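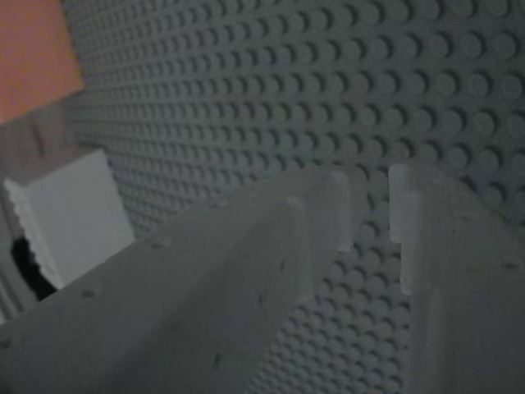

多尔卡积木演示（Dorka，又称“多尔卡开放日”，当地人多称“看夹砖”）是格里斯廷工坊（Gristine）每年十月举办的一项小型公开演示，内容为一台桌面机械臂在积木底板上夹取、移动和放置拼插积木。演示向公众免费开放，无须预约，据主办方说明也无须具备任何基础，唯一的要求是不要靠在桌子上。该要求自首届起写入须知，此后每届字号均有所增大。

多尔卡一名既指演示本身，也指演示所用的机械臂和控制程序，三者在工坊自己的文件中时常混用，以致会议记录里出现过“多尔卡因多尔卡故障推迟，多尔卡将另行通知”这样的句子。本条目中，“多尔卡”指演示，机械臂一律称机械臂。

目录
1 名称
2 历史
3 场地与设备
4 演示流程
5 计分与记录
6 观众
7 评价与争议
8 参见

名称

“多尔卡”的来源有两说。一说取自工坊早年一台车床铭牌上残存的几个字母；另一说称它原是某次填表时“项目名称”一栏的临时占位，表格交上去以后便改不了了。工坊的年度小册子两说并载，并在脚注中表示倾向于第三种说法，但没有写明第三种说法是什么。

历史

格里斯廷工坊原以修理小型家电为业，后来逐渐转向教学和杂项制作。第一届多尔卡本不是对外活动，而是一次内部调试，因楼下的语言班下课较早，部分学员误入工坊并停留到结束，遂被追认为首届观众。次年十月工坊正式张贴告示，告示上的开始时间为下午两点，实际开始时间为三点四十分。自此“多尔卡时间”在当地成为一种计时单位，用法大致相当于“快了”。

第三届起，演示由兰珀萨德基金（Rampersad）提供少量资助。基金的条件是演示须“具有明确的教育目标”。工坊为此拟定了教育目标，全文为“使观众了解机械臂如何拿起一块积木”。基金回函询问是否还有其他目标，工坊补充了“以及放下”。资助随后获批，并延续至今。

第四届曾尝试扩大规模，计划以机械臂搭建一座带拱门的桥。该计划在公告中称为“主要看点”，在总结中称为“后续方向”，在下一年的公告中不再出现。

场地与设备

演示在工坊内一张木桌上进行。桌面的大部分由一块灰色积木底板覆盖，机械臂立于底板右缘附近，待用的积木沿底板左缘排成一列。工坊没有为演示单独布置展厅，日常使用的设备和杂物照常留在原处，观众须自行判断哪些属于展品。据一份观众留言统计，被误认为展品的物件以置物架上的盆栽最多。

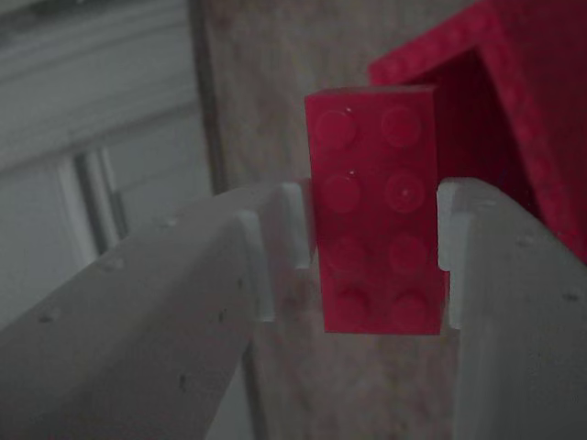 机械臂为白色，部件以三维打印制成，末端为两指夹爪。手指前端带有台阶状的缺口，两侧相对，合拢时从左右夹住积木。历届演示所用手指的形状略有出入，工坊称之为“迭代”，负责打印的人称之为“又断了”。第五届以后，手指备件改为成批打印，存放在一只饼干盒内，盒上的标签仍是饼干。

积木以二乘四规格为主，红色居多。选用红色的理由在不同场合有不同表述：技术说明称其与灰色底板对比明显，便于辨认；采购记录则显示当时只有红色的打折。两者并不矛盾，但通常只有前者会印在展板上。

控制程序由莉莉丝小组（Lilis）编写。该小组成员人数不固定，自称“两人至若干人”。程序分为手动和自动两种模式。手动模式下由操作员直接引导机械臂；自动模式下机械臂按预先录制的动作行事，操作员则站在旁边，一只手放在停止按钮附近，神态轻松。有经验的观众多以这只手与按钮的距离来估计当天的成功率。

演示流程

一场标准的多尔卡共有六个环节：

开场说明
空载运动
单块夹取
单块放置
连续作业
提问

开场说明原定五分钟，内容包括安全须知、设备简介和对上一届的回顾。由于回顾部分逐年变长，现已允许与空载运动同时进行。空载运动指机械臂在不接触任何物体的情况下走完一遍动作，用于检查各关节。这一环节的成功率为全场最高，掌声也往往最为热烈，主办方曾在第二届考虑就此结束。

单块夹取是演示的核心。夹爪下降至积木两侧，手指合拢，随后提起。整个动作在说明书中只占一行，在现场则容易受到多种因素影响：积木摆放偏斜、手指间距过大、底板滑移，以及前排儿童提出的建议。夹爪若合得太松，积木留在原地；若合得太紧，积木会从指间弹出。弹出的积木依惯例归捡到者保管至散场，但不得带走。

单块放置的难度高于夹取，这一点常令初次到场的观众意外。夹取只需碰到积木，放置则要求积木底部与底板上的凸点对准，再向下施压直至扣合。偏差稍大，积木便会骑在凸点上，从远处看与放好了没有区别。主持人在这种情况下的标准用语是“基本到位”。第六届起，操作员须在放置后轻推积木以作验证，此举提高了记录的可信度，也使“到位”一词的使用频率明显下降。

连续作业要求机械臂不间断地搬运多块积木，其间不作人工调整。所谓不作人工调整，按现行规则允许“目光鼓励”和“必要的咳嗽”。提问环节不限时。被问得最多的问题是它能不能再快一点，其次是洗手间的位置。

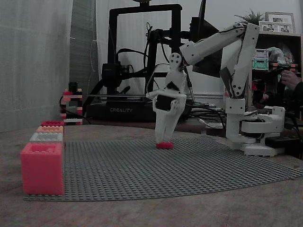
观众席设在桌子对面，按先到先坐的办法安排，椅子来自工坊各处，高矮不一。坐在矮椅上的人看不见底板，但据说听得更清楚。机械臂的关节在运动时发出断续的嗡鸣，常客能凭声音分辨它是在下降，还是在犹豫。控制程序的作者多次指出机械臂不会犹豫，那是在等待指令，这一解释每年都要重复。

计分与记录

多尔卡设有记录簿，由工坊保管，用铅笔填写。每次夹取和放置各记一次，扣合到位方算成功。现存最高纪录为一个下午成功放置102块，由第七届创下。因记录员中途去接电话，该数字曾引起争论，后经核对底板上的积木予以确认。核对过程本身耗时超过演示，被部分观众认为是当天更精彩的部分。

最低纪录为零，同样由第七届创下，发生在上午。

记录簿另设“备注”一栏，本意供填写环境条件，实际内容较为庞杂。常见条目有“桌子被撞”“重新开始”“又重新开始”以及“很好”。研究者如需引用，宜注意“很好”一词在不同记录员笔下含义并不一致，其中一位习惯在午饭后一律填写“很好”。

观众

历届观众以附近居民和学生为主，另有少数专程前来者，一般可由其携带的双肩包辨认。人数没有准确统计，工坊提交给兰珀萨德基金的报告采用“座无虚席”的表述，未注明座位数。按现场椅子推算，一场可容纳的人数不多，站立者不计。

儿童在观众中所占比例较高，对演示的评价也较为直接。留言簿中最常被引用的一条为“我用手比它快”，字迹工整，下方有另一人的笔迹回复“请明年再来”。该回复者身份不明，一般认为出自莉莉丝小组。

第六届曾安排人机对照，由观众与机械臂各自搬运同样的积木。观众在各轮中均告获胜，机械臂一方的解说改以“稳定性”为题继续进行。此项目后来保留为非正式内容，在提问环节无人提问时举行。

评价与争议

支持者认为，多尔卡的长处在于距离近、节奏慢，观众可以看清手指怎样靠拢、积木怎样被夹住，不必隔着围栏或屏幕。当地学校的一份活动反馈写道，学生在现场保持安静的时间“超出预期”，未说明预期为何。

批评意见主要集中在三处。其一为内容变化不大，连看两届的观众难以说出差别；工坊对此的答复是差别在程序里。其二为开始时间，前文已述。其三涉及演示的实际用途，曾有来信询问为何要用一台机械臂去做徒手几秒钟就能完成的事。工坊将来信张贴在公告板上，旁边附有一份志愿操作员的报名表，来信者于次年报名，至今仍在操作。

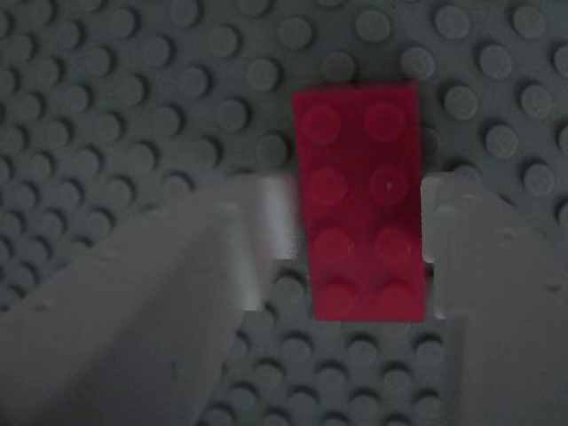

一块二乘四的红色积木，立于灰色底板上，两侧为夹爪手指。

关于自动模式是否应算作“演示”，内部也有分歧。一派主张凡预先录制者均属重放，应另行列表；另一派指出录制本身就花了一个晚上，理应计入。现行记录簿采取折中办法，在自动模式的成绩后加一个小圆点，但没有在任何地方解释小圆点的意思。本条目为首次说明。

参见

格里斯廷工坊
莉莉丝小组
兰珀萨德基金资助项目列表
多尔卡时间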